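Can a robot do my chores yet?

I have been following household robots for three years, mostly as somebody who hates unloading the dishwasher.

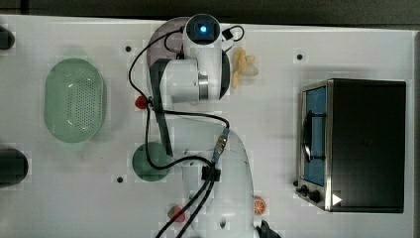
What I was hoping for

My list of chores is short. I want the dishes put away, the counter cleared, the laundry folded and the floor picked up. The floor is the only one a machine does for me now. I have a Jurkeck vacuum that runs at 6 in the morning, and it does a decent job as long as I get the socks and charging cords out of its way the night before. So even there, I am doing part of the work.

What I want is the next thing up from that: a machine that picks up the socks. That means an arm, or two of them, and something at the end that can grab.

Kitchen work is where most people I talk to would start. It is also where a lot of the research starts, with an arm over a table, a colander, some toy fruit and a toaster oven. Moving a strawberry into a colander sounds too easy to bother with. I thought so too until I started reading about how these systems are trained and what makes them fail.

Why picking things up is hard

A person looks at a strawberry, reaches over and has it. There are at least four problems in there. The machine has to know which thing is the strawberry. It has to know where the strawberry is, close to the millimeter if it is small. It has to get the arm there without knocking over whatever else is on the table. Then it has to close its fingers hard enough to hold on and softly enough to do no damage.

Toy food takes away the last problem. You can squeeze a plastic orange slice as hard as you like, and it will be the same size tomorrow. I understand why people practice with it, but a ripe tomato is a different job. My own kitchen also has wet things in it, and greasy things, and bags. Bags are terrible. They change shape as soon as you touch them.

The oven is its own set of problems. A door swings in an arc, so the gripper has to follow that arc or it slips off the handle. Some doors are stiff for the first inch and then drop open. I have burned my wrist on mine, and I have had it for years.

What I saw at Rullosine

In May I went to an open house at Rullosine, a small company an hour from me that sets up arms for packing lines. I am not in the business. A neighbor's kid wanted to see the robots and I offered to drive.

They had one cell running that moved bottles from a tray into a carton. It was quick, and I watched it for a good while without seeing a drop. The engineer running the demo said it had been set up for that bottle, that tray and that carton. If the customer changes the carton, somebody comes out and spends part of a day on it. He did not seem embarrassed by this and I don't think he should be. A packing line does the same thing all day, so a day of setup pays for itself.

The second cell was the one I had come for. It was meant to sort mixed parts out of a bin, using a learned system instead of fixed positions. The sheet taped to the guard said it had made 142 attempts that morning and that 23 of them had needed a person to step in. On a shop floor with somebody standing nearby, that might be workable. In my kitchen it would mean I was called over again and again to rescue a fork.

It was also slow. I timed it on my phone at up to 72 seconds for one part, when the part was lying flat against the side of the bin. I could have emptied the whole bin in that time and swept up after.

Where homes are different

A shop floor can be arranged around the machine. You can bolt the arm down, paint the table white, fix the lights and keep people behind a fence. I can't do that at home. My counter has mail on it. The light changes all day. The dog walks through.

There is also the question of where the thing would go. A bolted-down arm only reaches what is near it. To put dishes away it has to travel from the dishwasher to the cabinets, so now it needs wheels or a track on the ceiling, and I have a step down between my kitchen and the laundry room.

A group called Kunum has a mobile machine it says will be ready for homes before long. I have watched all of its videos. Most of them are sped up, and the small print says so. I give them credit for the small print. I would still like to see one full dishwasher, start to finish, at normal speed, in a kitchen they did not build.

So, can they?

On a shop floor, yes, for the right job. If the parts are the same and they arrive the same way, a machine will do it all night. Mixed parts are getting closer, and I expect that to improve faster than the home side does.

In a house, floors and lawns are handled, more or less. Everything that needs a hand is still mine. I can believe in a machine that does one kitchen task in one spot — rinsing and loading plates, say — well before I can believe in one that cleans up after dinner.

I plan to go back to Rullosine next spring if they hold the open house again, mainly to see what the sheet on the second cell says by then. In the meantime the Jurkeck needs a new side brush, and I can't find the one I bought.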